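Dining hall seating area, walk-round checklist, September, with my comments under each bit. I've used the same sheet as last time so you can lay the two side by side, and I've put OK, WATCH or FIX at the start of each line because people kept asking me which of my ramblings needed doing. Started at 2 in the afternoon, just as the lunch crowd thinned out.

## 1. Floor

- [x] **OK** - Main walkway clear from the entrance to the tray return. I pushed a trolley down it and never had to steer round a chair, a first for me in this hall!
- [x] **OK** - Tiles sound, no lifted edges, none that rock. I did the slow shuffle up and down the rows and got some funny looks.
- [ ] **FIX** - Grout gone in a short strip by the drinks machine. It's shallow, but it holds water, and that's the corner where people are already carrying a full cup and looking at their phones.
- [ ] **WATCH** - Wet floor signs. We have enough of them, they just live in the wrong cupboard. Could two come out and hang by the tray return for good? I asked this last time as well.

## 2. Tables

- [x] **OK** - Tops wiped down well in the window rows. No sticky patches under the edges either (yes, I check, and yes, I wear gloves).
- [ ] **FIX** - One of the Loten pedestal tables in the second row has a wobble. It needs its base bolts nipping up. Somebody had folded a napkin under the foot, and I've taken that out so the wobble is easy to find. Please do it before it gets another napkin.
- [x] **OK** - Edge strips all stuck down. The two I moaned about in the last report have been glued properly and you can't catch a sleeve on them now. Thank you to whoever did that, lovely job.
- [ ] **WATCH** - Spacing. The small square tables drift towards the big oval ones over the course of a lunch, and by the end you have to go sideways to get between them. I measured the tightest gap at 70 cm. I'd like to see 100 cm kept on anything that counts as a route out, so a quick shove back after the rush would do it.

## 3. Chairs

- [x] **OK** - Sat in a good many of the Kindska chairs and leaned back hard. No creaks, no split shells.
- [ ] **FIX** - Missing foot caps on a couple near the back wall. They screech when you pull them out and they'll be scratching the tiles before long. Spare caps are in the stores, in the tub marked with the wrong size - ignore the label, they fit.
- [ ] **WATCH** - Chairs left pulled out behind seated people. It's a habit thing and I don't have a clever answer. If you're passing, push one in.

## 4. Lights and signs

- [x] **OK** - Ceiling lights all working over the seating. No flicker that I could see.
- [x] **OK** - Exit signs lit and not hidden behind anything. Last winter's paper snowflakes have finally come down!
- [ ] **WATCH** - Diffuser panel near the kitchen hatch sits a bit proud at one corner. Not loose when I prodded it with the broom handle, but worth a proper look from a ladder.

## 5. Bins and tray return

- [x] **OK** - Lids shut by themselves, pedals work, bags fitted properly.
- [ ] **FIX** - The bottle bin's opening is too small for the bigger bottles, so people stand them on top, and then they roll off. The Tukico catalogue does a wider lid for the same bin and I've put the page in the tray in the office.
- [ ] **WATCH** - Tray return full when I started. It was emptied while I was there, so I'm only marking it as a watch, but that's where the pile-up begins. Once the racks are full, everything stays on the tables.

## 6. Tabletop clutter

I spent longer on this part than the sheet allows for, and I'll admit it's the one I care about most. Bottles, lids and bits of paper spread over a table are what end up underfoot.

- [ ] **WATCH** - Bottles standing with drink still in them. Cap on is fine by me. Cap off and near an elbow is how we get puddles.
- [ ] **WATCH** - Loose cup lids. Flat, round, slippery on tile. Please pick these up first if you only have a minute.
- [ ] **WATCH** - Tray liners, napkins and wrappers. Anything papery slides off when someone lifts a tray in a hurry.
- [x] **OK** - No broken glass or crockery anywhere.

One oval table, with the Schweppes bottle:

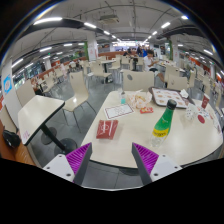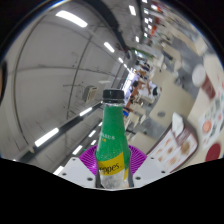
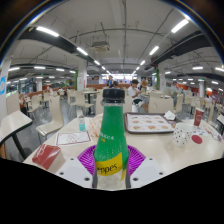 So my suggestion is a clearing order, and I'd like it written up on the board by the hatch. Lids and anything else that could land on the floor and skid. Then bottles, caps checked before they're moved. Then cups, stacked, with the dregs tipped out at the return and never into the bin bag (we all remember the bag). Paper goes on the tray and the tray goes last, and after that you can wipe the table in one go instead of chasing a damp cloth round people's leftovers.

I'd also like clearers to ask before they take anything from a table if there's someone sitting close by. I've had my own half a sandwich whisked off while I was fetching a spoon, and I'm still a little bit sore about it.

## 7. Cleaning bits and pieces

- [x] **OK** - Spray bottles labelled and dated, and kept well away from the food side.
- [x] **OK** - Cloths colour-sorted. Somebody has been very good about this.
- [ ] **FIX** - Mop bucket wringer sticks halfway. The Baldursdóttir one from upstairs works beautifully, so could we swap them until the new part comes?
- [ ] **WATCH** - Blue roll down to its last pack.

## To do before the next round

1. Bolts on the wobbly table.
2. Foot caps on the back wall chairs.
3. Grout by the drinks machine - a sign there until it's done, please.
4. Wider lid for the bottle bin.
5. Wringer swap.
6. Clearing order up on the board. I'm happy to write it out, but my handwriting is dreadful, so if anyone has a steady hand and a fat marker, do shout.

I'll come round at the same time of day again so it's a fair comparison. If you fix something off the list before then, put a tick and your initials next to it on the paper copy by the hatch, and please use the pen on the string, and leave the pen on the string.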